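Su-bin Noh
Thread on the Kasto hand-held gripper kit from Dondeo. We rented one for our packing line project in Burkbridge and have had it since January. I said I'd write up how it went, so this is it. 1/14

What you rent: a left and a right gripper, the cables, a calibration card and a login for their upload site. You hold the grippers, do the task by hand, and the recordings go off to train a policy for a two-arm cell. You supply the table and the patience. 2/14

Setup took me most of a morning. The printed guide is for an older version of the software and has two steps in the wrong order. The online one is right. Use the online one. 3/14

Numbers first, for people who only want numbers. 3,237 recorded episodes so far. 473 rejected by their checker. Most of the rejects came early, when we were still closing the jaws too fast. 4/14

The checker is the best part of the service. It tells you which episode failed and why, in plain words. "Left jaw lost contact" is something I can act on. The other service we tried only gave us a score. 5/14

Our products are a mix: cartons, trays, tubs and spouted pouches. Cartons were easy. I'd call them solved after the first week. Pouches are what we rented the kit for, and they are slow work. 6/14

A pouch folds when you press it, and it folds somewhere different each time. With one gripper it swings. With two you can clasp it from both sides, but both hands have to arrive together or it slides. 7/14
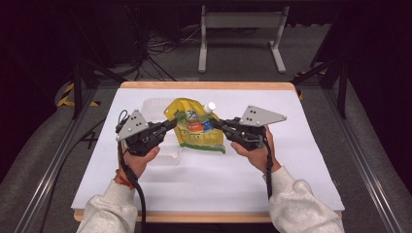

One gripper on each side of a yellow pouch, spout at the upper right.

Comfort. The grips are fine for an hour. After that I feel it in my thumbs. Two of us trade off every 18 minutes now – the software lets you set a timer – and the rejects dropped once we started doing that. 9/14

Cables. Each gripper has one, and you will be aware of it on any task where your hands cross. Dondeo says a wireless version is planned. I wouldn't rent on the strength of that. 10/14

Support answers email the same day, usually before 3 p.m. They replaced a jaw pad without charging us. They could not tell me how many pouch episodes we would need, and I'd rather hear that than a made-up figure. 11/14

Cost is 217 a week for the pair, upload included. Training is billed separately and the quote took three emails to get. Ask for it in writing before you start recording. I didn't, and had to go back to my manager for more money. 12/14

I also looked at Eskola. Their grippers are lighter and the jaws open wider, but you have to label the episodes yourself. With two people on the project that ruled it out. A bigger team might choose differently. 13/14

We're keeping the Kasto kit for another month to finish the pouches. If you're only doing boxes, I think you could rent for two weeks and send it back. Questions are fine in the replies, I check them in the evening. 14/14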